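Workroom Diary
Household Objects Study Collection, Lundgren Building
Entry for 10/06/2026
Kept by Garnet Boychuk, Collections Assistant

Opening of the room

The workroom was opened at the usual hour. The blinds on the street side were lowered by half, in keeping with the summer arrangement, and the extractor fan was tested and found to be in order. The tap at the small sink continues to drip when turned off lightly. It has been reported to the building office again under the same reference as before, and staff are asked to close it firmly in the meantime.

The delivery expected from Clondar had been left at the front desk overnight and was brought up before ten. It contained 40 lidded storage boxes of the shallow type and one roll of tissue. Two of the lids do not sit level. They have been placed on the windowsill with a note, and the supplier will be written to at the end of the week, when the remainder of the order has been opened.

Condition of the room

The long shelf was cleared and wiped along its full length. Several labels had come away from the shelf edge and have been written out afresh in pencil. The old labels carried the previous numbering and had caused some confusion during the spring loan, when a butter dish was sent out in place of a sugar bowl. The borrowing school returned it promptly and was gracious about the matter.

It was noted that the step stool has once more been borrowed by the room opposite. It was retrieved at eleven. A request for a second stool will be included in the August order.

Wooden tableware

The greater part of the day was given to the wooden pieces, which are to be moved from the open shelves to the new boxes. The aim, as set out in the spring plan, is that boards, stands and other flat ware should be kept together by use and no longer by date of arrival. The old system suited the people who had unpacked everything themselves. It has been of little help to anyone who joined later, the present writer included.

Each piece is taken out, looked over on both faces, brushed if needed and entered in Clikness before it is given its box. The programme was slow until midday and twice refused to save. Entries up to number 494 have since been checked against the paper register and agree with it, apart from one serving board which had been listed as a tray. The question of whether an oval piece with no handles should be called a board or a tray was raised at the last meeting and was not settled. For the present, 'board' will be used throughout, with 'tray' added in the notes so that a search on either word will find it.

Surfaces were not oiled. The remaining tin of Gekon oil has thickened and should not be used on anything in the collection. It may still serve for the workroom's own chopping block, which is dry along one side.

There was some discussion of the stick stands. These take up far more shelf than their weight would suggest, and when they are laid down their legs tend to rest on whatever is beside them. One proposal is to hang them from the rail – another is to store them in the deep drawer, where the table linen is now. The rail is preferred by the writer, provided that soft ties are used and that the stands are kept clear of the door. No decision was taken.

Wooden pieces: 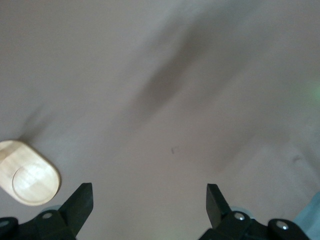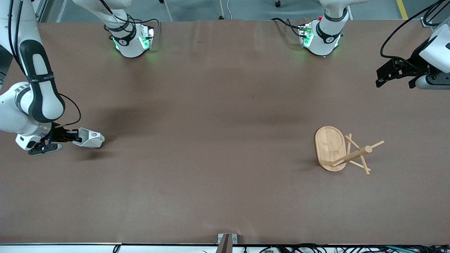
Matters carried forward

The paper register is to be continued alongside Clikness until the end of August. Page 182 is loose and should be handled with care until it has been repaired. Staff are reminded that entries in the register are made in pencil only, including corrections.

The loan request from the teachers' centre has been received. It asks for six pieces of table ware suitable for handling by young children, and a reply is due within a fortnight. Glazed items with chips at the rim should be left out of the selection. The table linen is to be counted before any move is made, as the last count did not match the list.

The two uneven lids remain on the windowsill. The sink tap remains outstanding. Tissue was cut for tomorrow's boxes and left under the weight on the side bench.

The room was swept, the fan switched off and the door locked at ten past five. The key was returned to the front desk and signed for.

G. Boychuk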